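The first thing Misaki Ogura did when I sat down at her kitchen table was ask what I had eaten for breakfast. I told her toast and coffee, and she nodded the way a doctor nods, and then she wanted to know what I drank in the afternoon, around three, when the day gets long. I confessed to a soda most days, sometimes two in the summer. "Good," she said. "Now I know who I'm talking to."

Ogura has spent most of her working life thinking about what people drink between meals. She grew up in Wosholm, over her parents' corner store, and she still talks about the cooler by the front door as if it were a member of the family. It hummed all night under her bedroom floor. Her father restocked it before school and let her turn the labels so they faced out, and she got to know the neighbors by what they reached for.

"Mrs. Tsuchiya from across the street bought one ginger ale every evening at six," she told me. "One! She could have bought a case and saved herself the walk, and my father told her so, more than once, which shows you what kind of businessman he was. But she wanted the walk, and she wanted ten minutes of talk with my mother. The ginger ale was her ticket in."
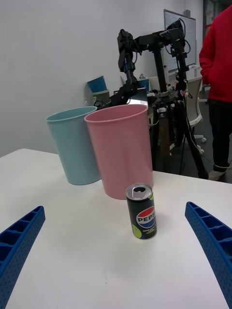
She left Wosholm at eighteen, studied bookkeeping, hated it, and took a job on a delivery route that covered 53 stores between the river and the county line. She was the only woman driving for the company then and she says the store owners were mostly kind, although a few of them checked her count twice. She kept a notebook on the dashboard. At first it held directions and the names of people's children, but after a while she began writing down little things she heard at the counter, who was sick, who had quit smoking and was drinking root beer by the gallon to get through it.

Those notebooks became her book, The Three O'Clock Drink, which she published herself in an edition of 300 and sold mostly out of the trunk of her car. It has been through several printings now. I read it in two evenings last December with a blanket over my knees, and I can tell you it is a very hard book to describe to other people. There is a chapter on vending machines in hospital hallways that made me put it down and call my sister.

I asked her about that chapter, and she got up to fill the kettle before she answered.

"My husband was in the hospital for a long stretch, and there was a machine at the end of the hall by the elevators," she said. "I met everybody there. You'd stand digging for change at two in the morning and some man in his socks would hand you a quarter, and then you'd know all about his wife's surgery. I don't think we would have said a word to each other in the waiting room. You need something to be doing with your hands."

Her husband, Haruto Kubo, is fine these days, and he came in from the garage about then to see whether we wanted sandwiches. He is a quiet man with a big laugh, and he drinks nothing but cold barley tea, which he makes in a pitcher so old the handle has been glued on twice. He told me he has never finished the book. "I lived it," he said. "I get to the part with the truck breaking down in Okitz and I start remembering how hungry I was."

The truck did break down in Okitz, a town of 788 people, and the two of them spent a night there in the back booth of the Huvino diner while somebody's cousin looked for a belt. It was their third date. Ogura had asked him along on the route for company, and the diner stayed open for them and charged them only for the pie.

I wondered whether all this listening at counters had made her feel differently about the drinks themselves, all that sugar and the empties afterward. She took the question seriously. She gave up soda for almost 15 years, she said, on her dentist's advice, and now has one on Sunday drives and on her birthday. She picks up bottles on her morning walk and has opinions about the size of the cups at the movie theater, which she shared with me at some length.

"But I won't scold anyone over it," she said. "I watched my father's customers too long for that. People come in tired, and they want something cold and sweet and theirs for a few minutes."

She is working on a second book, about lunch counters, and she has been driving back along the old route to find the ones still standing. Kubo goes with her and brings the pitcher. When I got up to leave she wrapped two of the sandwiches in wax paper and made me promise to eat one before I reached the highway.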